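Mar 4, 2025
Ballot system notebook, members' council election, Altness branch

Second dry run of the online ballot this morning, on the staging copy. Roll loaded from the membership export: 1003 rows, against 1026 in the November file. The gap of 23 is lapsed memberships, checked row by row against the lapse list. No duplicates on member number. Two duplicates on email address, both couples sharing an account. The Zilow form takes email as the unique key by default, so the second person in each couple would have been refused a ballot. Changed the key to member number and reloaded. Both pairs now get separate links.

Test ballots: 38 cast, 38 in the tally. Three were deliberately spoiled (too many candidates ticked). The form should have blocked these on the page and it did in two browsers. In the older tablet browser the third went through and was flagged at the count. Acceptable, since the count rejects it, but the voter gets no warning. Raised with Durrani as a display fault.

Candidate order is now drawn afresh for each voter. Checked by opening 15 links and writing down the top name each time. No name dominated. A sample that small says nothing about fairness, only that the shuffle is switched on.

Statements: limit is set in characters and the nomination form states it in words. One of the two has to change. Suggest words on both, with the counter shown under the box. The Girkum seat has a single nominee at present and the page still says "choose one of the following". Needs the uncontested wording from the last rules revision, which is in the shared folder under the old name.

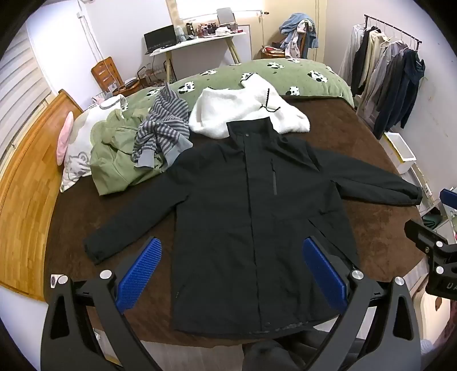 Reminder emails: the first batch took roughly four minutes to clear the queue. Anyone who has already voted must drop out of the second batch. Tested with six addresses, and one voter who had cast a ballot still got the reminder. The exclusion list is built at midnight and not at send time. Either move the build or send the reminder early in the morning. Prefer moving the build.

Paper ballots: barcode reads cleanly at the printed size, fails when the sheet is folded through it. Ask the printer to shift it down clear of the fold.

Still to do:
Reload roll after the final export
Uncontested wording, Girkum
Third dry run with the exclusion list fixed
Proof of the paper ballot with barcode moved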